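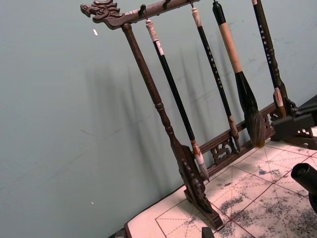 *Der Pinselständer auf der Übungsmatte, vier Pinsel am Haken, rechts der Greifer.*

Seit ein paar Wochen bekomme ich aus anderen Gruppen immer wieder dieselbe Frage: Wie bringt ihr den Arm dazu, einen Pinsel vom Ständer zu nehmen, ohne dass das ganze Ding wackelt? Also schreibe ich es jetzt mal auf. Ich mache das mit der Robotik-AG Zistbridge, wir haben einen Arm, einen Greifer mit Kamera am Handgelenk und leider nur eine Doppelstunde pro Woche. Wenn ihr etwas Ähnliches baut, könnt ihr hoffentlich die eine oder andere Stunde sparen!

## Was ihr braucht

- einen Arm mit Parallelgreifer und Handgelenkkamera
- einen Pinselständer mit Haken, an denen die Pinsel an kleinen Schlaufen hängen
- eine Übungsmatte mit Quadratgitter (die für Schriftzeichen, mit den gestrichelten Hilfslinien)
- rutschfeste Unterlage oder doppelseitiges Klebeband
- Schaumstoff für die Greiferbacken, 3 mm reicht

Unser Ständer ist aus dunklem, geschnitztem Holz und hat am linken Ende des Querbalkens einen Drachenkopf mit offenem Maul. Hübsch, aber vor allem praktisch: Am Drachenkopf erkennt die Kamera sofort, wie herum der Ständer steht. Falls eurer symmetrisch ist, klebt irgendwo einen Marker drauf.

## Schritt 1: Ständer ausrichten

Stellt den Ständer auf die Matte und richtet einen Fuß an einer Gitterlinie aus. Das Gitter ist euer Koordinatensystem, und zwar ein geschenktes. Unsere Matte hat ordentlich Tintenflecken abbekommen, grauschwarz und ziemlich großflächig. Für die Linienerkennung ist das blöd, deshalb nehmen wir nur Linien, die wir auch mit bloßem Auge gut verfolgen können, und werfen den Rest raus. Maxine Kerslake aus unserer Gruppe hat dafür eine Maske gezeichnet, von Hand, im Malprogramm. Geht völlig in Ordnung.

Danach den Ständer fixieren. Wir hatten ihn anfangs einfach hingestellt, und nach jedem Fehlgriff durften wir neu kalibrieren.

## Schritt 2: Licht prüfen

Damit haben wir am meisten Zeit verloren. Die Pinsel werfen Schatten an die Wand, und auf einer hellen, einfarbigen Wand sehen diese Schatten für eine simple Kantenerkennung aus wie noch mehr Pinsel. Unser Skript hat sich in der ersten Woche mit großer Überzeugung für einen Schatten entschieden.

Zwei Dinge haben geholfen:

1. Die Lampe weiter weg und mit Backpapier davor - die Schatten werden weicher und heller.
2. Einen Schwellwert auf die Helligkeit setzen. Die schwarzen Griffe sind deutlich dunkler als ihr Schatten.

Achtung beim zweiten Punkt: Der größte Pinsel bei uns hat einen hellen, beigen Holzgriff. Der fällt durch jeden Filter, der nur nach Schwarz sucht. Wir suchen bei ihm deshalb nach dem dicken dunklen Haarbündel und rechnen von dort nach oben.

## Schritt 3: Greifpunkt festlegen

Bitte nicht an den Borsten greifen und auch nicht ganz oben an der Schlaufe. Wir zielen auf die Mitte des Griffs. Zwei unserer dünnen Pinsel haben dort eine Spalte weißer Schriftzeichen, und die ist ein toller Anhaltspunkt, weil sie sich vom schwarzen Griff so gut abhebt. (Lesen muss das Programm sie nicht, es reicht ein heller senkrechter Streifen auf Dunkel.)

Dann fahrt ihr langsam seitlich an. Frontal klappt auch, aber dann schiebt man den Pinsel gern vor sich her, und er pendelt. Wenn er pendelt: warten, neues Bild aufnehmen, neu berechnen. Wir haben eine feste Pause eingebaut und dachten erst, die könnten wir uns sparen. Konnten wir nicht.

## Schritt 4: Aushängen

Die Schlaufe sitzt auf einem kleinen Metallhaken, also muss der Pinsel erst ein Stück hoch, dann weg vom Haken, dann runter. Drei kurze Bewegungen, alle im Schneckentempo. Schaut euch vorher genau an, in welche Richtung eure Haken offen sind, und tragt das in die Konfiguration ein:

```
hub_mm: 8
seite: vorne
tempo: langsam
pause_s: 2
```

Die Werte passen zu unserem Aufbau, bei euch werden es andere sein. Fangt lieber mit mehr Hub an.

Passt außerdem auf die Greiferbacken auf. Wer am rechten Ende des Ständers arbeitet, ist mit den Backen schnell am geschnitzten Fuß. Wir fahren den Pinsel ganz rechts deshalb höher an als die anderen.

## Schritt 5: Ablegen und wieder aufhängen

Ablegen ist leicht, dafür genügt eine gefaltete Serviette auf der Matte. Aufhängen ist eine andere Liga! Die Schlaufe dreht sich, wie sie will, und im Kamerabild ist sie winzig. Wir haben 60 Versuche protokolliert und danach beschlossen, das Aufhängen vorerst von Hand zu machen. Die Gruppe von Rinard versucht es mit einem Stück Draht in der Schlaufe, damit sie offen bleibt - das probieren wir als Nächstes.

Bis zum Treffen in Trusholm im Juli soll der Arm dann auch einen Strich ziehen, erst mal nur einen waagerechten, mit Wasser statt Tinte. Wenn jemand von euch schon eine gute Lösung für den Anpressdruck hat, schreibt mir bitte!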